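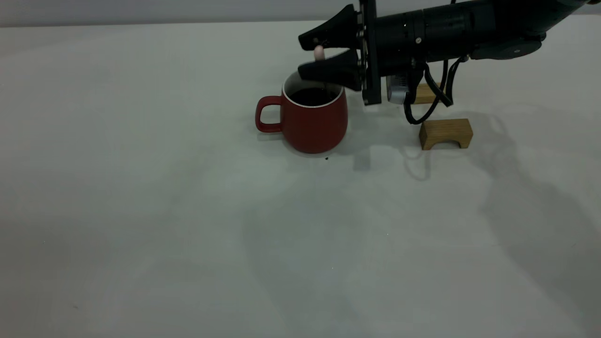
Iltwood Reading Rooms
Progress report to the Pladano Fund
1/21/24

Grant: self-help and personal development book collection, with reading groups

Summary
The collection is on the shelves at both sites, Iltwood and Bruvbridge. The reading groups started in November and are running. The printed guide is behind schedule. Spending is within budget, apart from one change we are asking you to approve.

Books
We bought 500 books under the grant. They cover decision making, habits, money worries, sleep, grief, job hunting and getting along with other people. Most are paperbacks. We left out diet books, as agreed in the application, and we also left out anything that asked the reader to sign up for a paid course to get the full method.

The supplier, Myung Books, delivered in two loads. The second load was short of some titles on job hunting that had gone out of print. Myung replaced them with newer editions at the same price. We checked the replacements against our list and accepted all but one, which was a workbook meant to be written in and no use for lending.

Cataloging took longer than planned. Many of these books could sit under several headings, and the two sites had been using different ones. We now use a single list of subject headings at both.

Reading groups
There are four groups, two at each site. Each group picks one book and reads it over several weeks, a few chapters at a time. Members try one exercise from the book between meetings and report back if they want to. The evening groups are full. The daytime group at Bruvbridge is small and we have moved it to a later start so that people can come after the school run.

The books on decision making have been the most popular choice. Longer books have not worked well. Two groups dropped theirs partway through and chose something shorter.

Printed guide
The guide was due to be ready by now. The text is written, but the short reviews need editing and we do not yet have permission to use all of the cover images. We plan to print without covers if the remaining permissions do not come through. The print run is still 500 copies.

Budget
Books and shelving came in under the estimate. Room costs at Bruvbridge went up after the evening hours were extended. We would like to move the unspent shelving money to room costs. The total would not change.

Next period
Finish and print the guide. Buy second copies of the titles with waiting lists. Send out the borrower survey at both sites and include the results in the final report.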